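Claddale flower show drops the ruler after 70 years

8 June 2018

The Claddale Flower Show will no longer measure anything. After 70 years of awarding points by the quarter inch, the show's organizers announced this week that judges will leave their rulers at home and score potted plants on general appearance, a phrase that has already caused more trouble than the rulers did.

The change follows last summer's potted primrose class, in which first and second place were separated by the width of a leaf. The runner-up appealed. The winner appealed against the appeal. The leaf in question was by then in a compost bin on Stestis Road, and the matter was settled in December by a letter that both sides have since quoted as proof they were right.

Under the new rules, a plant earns marks for color, shape, health and "presence." The rule book, which has grown to 480 pages in the course of being simplified, doesn't say what presence is. A footnote advises exhibitors that they will know it when they see it, and that if they don't see it they should consider entering the vegetable section.

Entries are up all the same. The show has taken 1,322 of them so far, against 739 at this point last year, and the extra tables have pushed the tea tent to the far side of the parking lot. Regulars who had no opinion on rulers have turned out to hold strong views on walking that far for a scone.

Garden supply store Skomex is sponsoring the potted classes for the first time and has asked that its name be spoken before each result is read out. There are 16 potted classes. Rehearsals have been described as long. 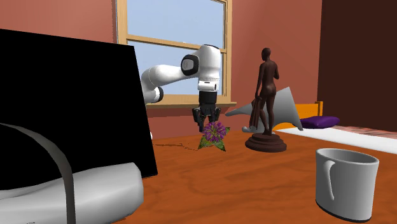

Pots must still be clean, and plants must still have been in the exhibitor's care for at least two months. That last rule has always relied on trust, and in Claddale trust is backed up by neighbors with a clear view over the fence. Several have offered to provide statements.

The Kapoor Cup, given for the best plant in show, is expected to go ahead as usual once it has been found. It was last seen on a windowsill in the village hall, holding pencils.

Rulers will not vanish completely. They remain in use for runner beans, where the old guard has refused to budge and presence, by general agreement, doesn't come into it.

Entries for all classes close at noon on the day before the show. Late entries will be turned away politely, then less politely. Admission is free for children and for anyone carrying a table.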